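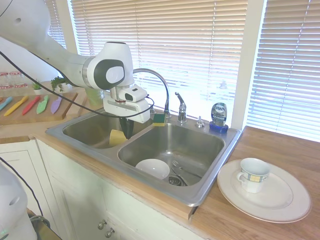 A double sink, with a bowl and a fork in the right-hand basin.

Escape of water is among the dullest headings in a household policy, and one of the most argued over. The wording is short. Most policies cover damage caused by water escaping from a fixed domestic installation, exclude the cost of repairing the part that failed, and exclude anything that happened gradually. Nearly every dispute sits in that last exclusion.

Tomos Rosser has worked as a loss adjuster for 23 years, first for the Doležal partnership and now on his own account. His files are mostly kitchens. A typical one, from a terraced house in Lemavwood, concerned a compression joint under a sink. The owner found the base unit swollen one morning in November and rang the insurer, Utano, before nine. The claim was refused 4 weeks later on the ground that the joint had been weeping for a long time.

"The insurer looked at the chipboard and saw age," Rosser says. "I looked at the joint and saw a split olive. Both were there. The question was which of them caused the damage to the floor."

The distinction matters because the two kinds of damage leave different marks. Slow seepage tends to produce staining in bands, mould on the back panel and salts on the plaster. A sudden release soaks material that was sound beforehand, and moisture readings fall away evenly from the source. Where both have occurred, an adjuster should try to separate them and price each one.

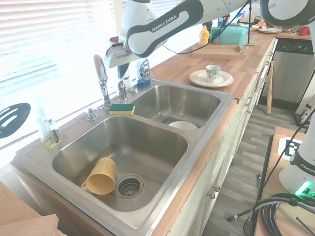 Utano's first report made no such attempt. It took moisture readings at 3 points, all of them inside the unit, and none in the hallway, where the boards had lifted. Rosser took his own readings and sent them in with the plumber's invoice and the failed fitting in a labelled bag. The insurer then paid for the floor and the skirting but held to its refusal on the unit. He regards that as a fair result.

Policyholders often lose ground in the first few days. The old fitting goes in a skip, the wet boards follow it, and the only evidence left is the insurer's own report. Milach, a smaller underwriter, now asks in its claim form for the failed part to be kept. Few others do so in plain terms.

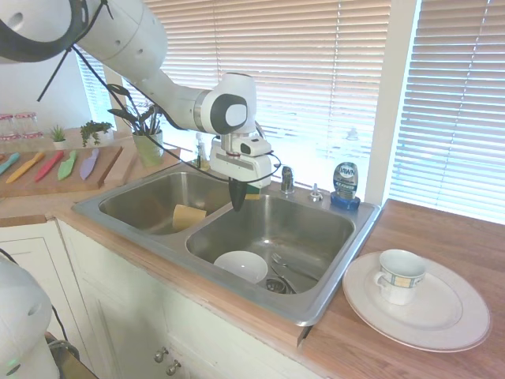 Who pays for finding the leak?

That depends on whether the policy includes trace and access cover, a separate heading with its own limit. It pays for lifting floors or opening walls to reach the source, and for making good afterwards. The repair to the pipe itself is normally left to the owner.

Excesses are a further source of complaint. Many insurers apply a higher excess to escape of water than to fire or theft, and it appears in the schedule, which is a separate document from the policy booklet. In the Lemavwood case there were 2 excesses, one for buildings and one for contents, and Utano deducted both. The contents element was a single rug — worth less than the sum deducted — and Rosser advised the owner to withdraw that part of the claim.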